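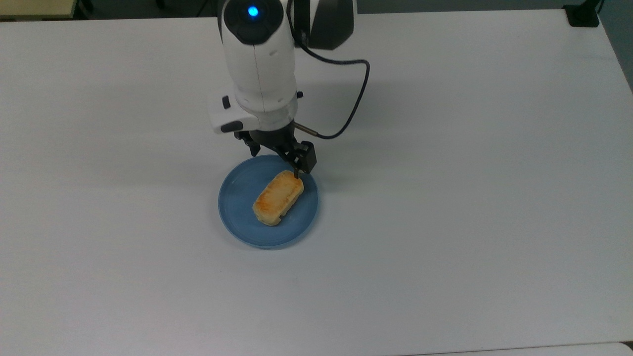

Small plates, plain table: how I set out snacks now

I used to put everything on one enormous platter. It looked grand for the first five minutes and then it was crumbs and gaps and a lonely olive rolling around. These days I do one thing to a plate, on a small plate, and I'm never going back!

Pick a plate with a bit of a rim. A flat slate looks smart in the shops, but anything that slides will end up in somebody's lap. My favorites are light blue ones from a closing-down sale (I paid almost nothing and wish I'd bought the whole box). Golden pastry looks lovely on blue, and so does anything orange or pink.

Lay long things on the diagonal. A rectangular pastry set square on a round plate always looks to me like a parked truck. Turn it a little and it fills the circle. My neighbor Neelam Tomar taught me that one, and she's right about most things to do with baking.

Warm pastries on a rack first. If they go straight from the oven to the plate, the bottoms steam and go limp. I heat mine at 375 for a few minutes, then rack them while I hunt for the napkins.

Skip the tablecloth. I know, I know – my mother would faint. But a bare white table wipes down in seconds, and the plates do all the decorating. Go over it with a damp cloth and then a dry one, or you get those streaky marks when the light comes in sideways.

Try a dummy run with play food. I picked this up from Aitana Campos, who does buffets for a living, and I laughed at her until I tried it. Raid the kids' toy kitchen the day before and set a pretend piece on each plate to see how it sits.

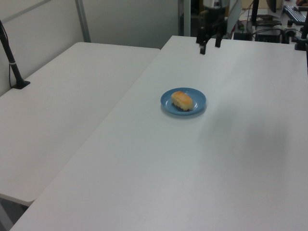
Sushi is the one I always rehearse, because I want the real thing out of the fridge for as short a time as possible. One piece on a small plate leaves plenty of blue showing, and that's how I like it, though my husband thinks it looks stingy. Two pieces if he's the one eating, then.

Oh, and wash the toy food before it goes anywhere near your good plates. Warm water and dish soap, an old toothbrush for the ridges, and let it dry on a towel overnight. Then back in the toy box before the kids notice it's missing.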